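Orchard and Small Farm Weather
Notes for session 4: Frost nights
Lucienne Aubert

Okay, frost! My favorite session, and yes, I know it's a strange thing to be teaching in summer. Keep these notes somewhere you can find them in spring, when you're standing outside at bedtime wondering whether to set an alarm.

We got partway through this last time, so I'm picking up where we left off, with the two kinds of cold night.

Radiation frost versus advection frost

A radiation frost is the clear, still, pretty kind. The sky is full of stars, there's no wind, and the ground is throwing its heat straight up with no clouds to send any of it back. The air touching the ground gets cold, cold air is heavy, and it slides downhill and pools wherever something stops it (a hedge, a barn, the solid fence your neighbor was so proud of). A few yards above your head it may be quite a bit warmer. We call that an inversion, and most of what a grower can do on a frost night depends on it.

An advection freeze is the other kind. A big mass of cold air blows in, the wind keeps blowing, and everything is mixed up so there's no warm layer to borrow from. I'll be blunt: your options are poor. Fans won't help, and sprinklers in wind can make matters worse.

So question one, every time, is which kind of night it is. Look at the sky and the wind forecast before you look at the low.

Why 32 is only the beginning

Everybody learns 32 degrees and stops there. Pure water freezes at 32, but a flower bud is full of sugars and other stuff, and its tissue can often drop somewhat lower before ice forms in it. How much lower depends on the stage. A tight, dormant bud is tough. It loses hardiness as it swells, and an open blossom is a baby. Look up the chart for your own crop and stage, and please don't use the apple chart for peaches (Guoqing Du asked me about this after class, good question, they really are different charts).

Also, your thermometer is lying to you a little. If it's on the house wall it's reading the house. Put one out in the lowest part of the planting, at blossom height, shielded from the open sky, and check it in a cup of ice water before the season. It should read 32 in there. If it doesn't, write the difference on a piece of tape and stick it on the back.

Dew point, quickly

I saw some faces drop at dew point, so once more. It's the temperature at which the air can't hold on to its water any longer and starts dropping it on the grass. When dew forms, a bit of heat is released, and that slows the cooling down. A humid evening is a gentler evening. A dry one, with a dew point way down low, can go from comfortable to trouble very fast.

Our worked case was the Koton block. At sunset it was 42 degrees, clear, no wind, and a very low dew point. Half the room said they'd go to bed. I would not go to bed!

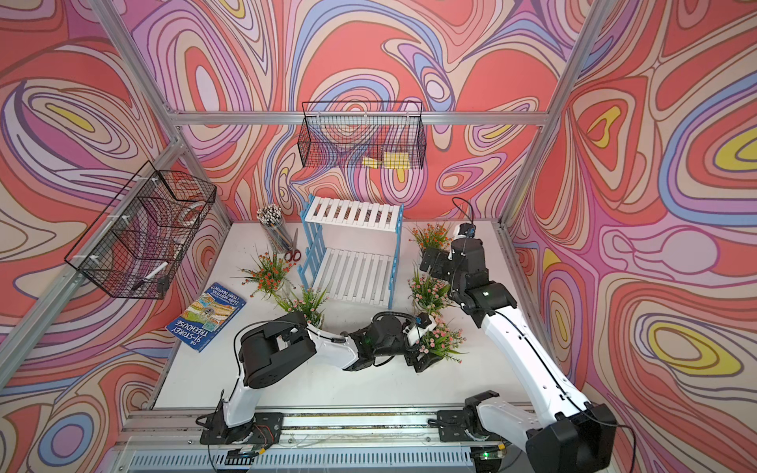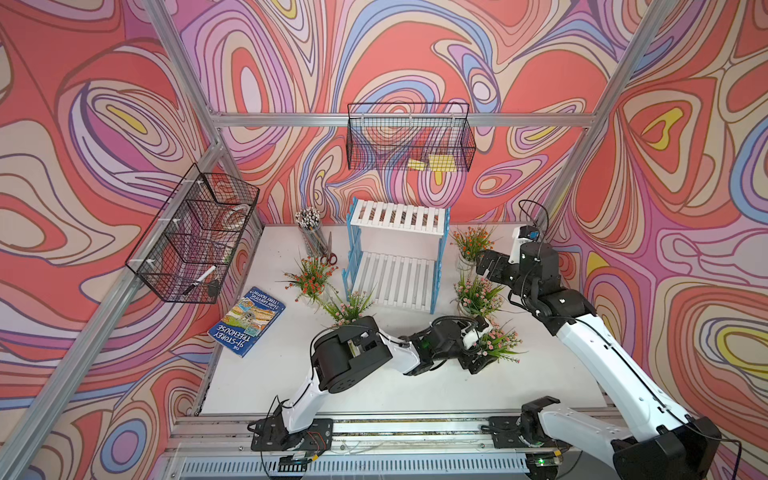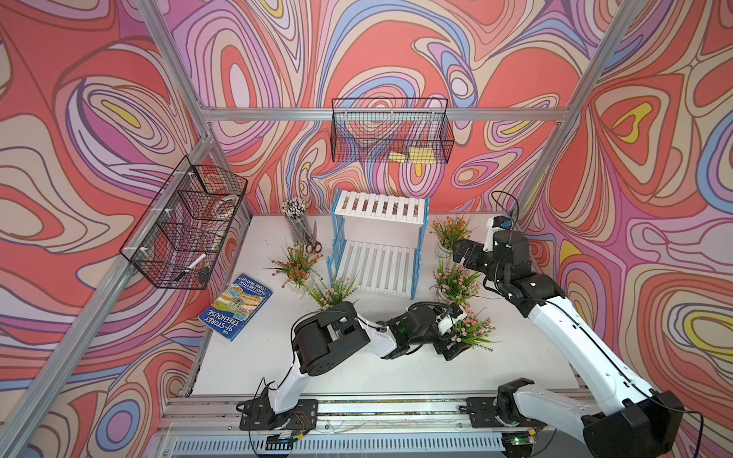
Wire baskets on the left wall and the back wall in all three.

What you can do about it

Start with the ground. Bare, firm, moist soil soaks up more heat by day and gives it back at night. Tall grass and fresh mulch get in the way of that, so mow short before bloom and hold the mulch until later. If the soil is dry, water it a day or so ahead.

Then the air. Wind machines pull the warm layer down into the trees, so they're only as good as the inversion is. Walk your site and find out where the cold pools and where it could drain. At Kuststead they took out one stretch of brush at the bottom of the slope and the lowest rows stopped being the ones that got hit first. It cost them 2 afternoons and a lot of scratches.

Covers work nicely on strawberries and low vegetables. Let the edges reach the ground and weigh them down, because the heat you're trapping is coming out of the soil. Wrapping a cover around a trunk like a lollipop does very little (I did this for years).

And sprinklers. Water gives off heat as it freezes, and as long as you keep adding water, the bud under the ice sits close to 32. The catch is that you can't stop. If the pump quits while the air is still freezing, evaporation pulls heat back out and you can end up worse off than the person who slept through it. Peiyu Wei's plan in the exercise had a 500 gallon tank for the whole Ganden planting, and we all saw how early in the night that one went dry. Work out your water before you buy a single sprinkler head.

With a dry dew point, turn sprinklers on earlier than feels sensible. The first water on the buds cools them.

For next time

Sketch your own site, or borrow the Dong map if you don't have one. Mark the slope with arrows, shade in where you think cold air sits, and put an X where the thermometer should go. Yulan Qiu has the spare maps. Blandine Ferrand is taking the September session on chill and bloom timing, so save your questions about early springs for her, and bring the bud stage chart along again.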